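Workshop notebook, Lelosthorpe site
August, morning session
Subject: green containers, hand work before the Prultell cell takes over

Started at 7.40. Bench cleared, white top wiped down. Same job as last week: handle the green plastic containers and lids by hand, at normal pace, so we have a proper record of how the work is done before any of it moves to the machine. The Trernville site skipped this step when they automated their container line and spent most of a winter putting back things the packers had been doing without thinking. I would like us not to repeat that.

The plan as it stands: the cell does the repeat handling, people do checking, odd sizes and anything that comes back. The target on paper is 2187 containers a shift. By hand the best shift we have on the sheet is 1328. 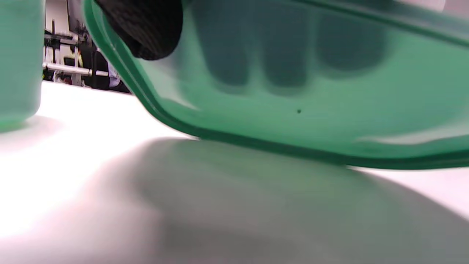 Photo: Lelosthorpe workshop

Notes on handling. The containers are light but the walls give when you squeeze them, more so on the pale ones where the plastic is thinner. People adjust for it with the fingers spread. The gripper only has two pads and at the setting Barbosa supplied it dents the wall far enough to pop the rim out of line. Backed the force off by 15 per cent on the bench unit. Better on the walls, but it now slips on a greasy rim. Need to try the softer pads.

Also, people tilt a container towards the light to look for cracks as part of picking it up. It isn't on the job sheet. If the cell takes over the picking then that check disappears unless we put it somewhere else. Suggested moving it to the person at the outfeed. The answer from the shift was fair enough: looking at one as you handle it is easy, looking at a stream of them going past for two hours is a different job and a worse one. Agreed to rotate the outfeed place every 30 minutes and see how that goes.

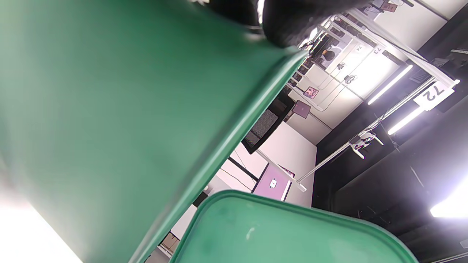

Gloves. Two of the shift asked whether they would still need them once they are mostly checking. Left it as yes for now, edges can be sharp where the flash hasn't been trimmed. Will ask for a thinner pair -- the thick ones make it hard to feel a hairline crack, and feeling for it is half of how they find them.

Talked over hours at the break. No change to the number of people on the early shift this year. Late shift goes down by one when the cell is signed off, and that person has been offered the setter's training. I said I would get the training dates in writing, as the last lot were moved twice.

One complaint I want to keep on record: with the cell setting the pace there is no slack to sort out a bad stack. At present someone just stops and does it. The pause button has to be in reach of the outfeed place and using it must not show up against anybody on the shift figures. Have put this to Prultell as a requirement.

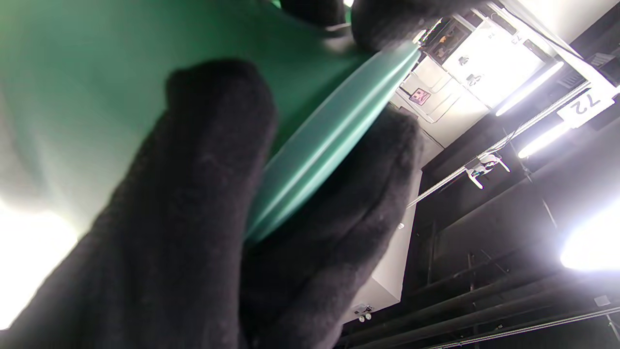 Lids are going to be the hard part. The rim wants both hands, one to hold and one to work along the edge, and everyone does it slightly differently. Left-handers start from the other corner. Tried the gripper on lids after the break with the same settings and it picked them up cleanly but set them down skewed more often than not. Lids stay with people for the first stage, then. Changed the plan to say so.

To do:
Softer pads from Barbosa, ask for two hardnesses
Thinner gloves, one box to try
Pause button position, mark it on the floor drawing
Training dates in writing
Ask Trernville how they stack the lids

Packed up at 12.15. Bench unit left with the reduced force setting, label on the controller.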